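Home | News | Culture | Local | Contact

Brudesholm repair room asks residents for their old cables

Reading time: 1 minute

The repair room at Masanja in Brudesholm has started a collection of used cables and chargers. Residents can bring them every Tuesday until the end of November.

The idea came from Neema Odera, who repairs lamps and radios at the house. She says that many families keep a drawer full of cords and do not know which device they belong to. "People buy a new cable when the right one is lying at home, under the others," she said.

In the first month the group received 253 cables. Each one is untangled, tested and tied with a paper label. The good ones go on a shelf where visitors can take them for free, and the broken ones are sent to the recycling company Kustico. 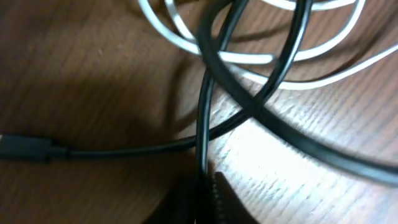 White and black cables on a wooden table.

Tharindu Munshi, who does the testing, asks people not to tie knots in the cords before they bring them. Cables with damaged insulation are also accepted, but they should come in a separate bag.

The repair room is open from 4 to 7 p.m., and the entrance is from the yard. Larger devices such as printers and screens cannot be left there.

Print this article | E-mail this article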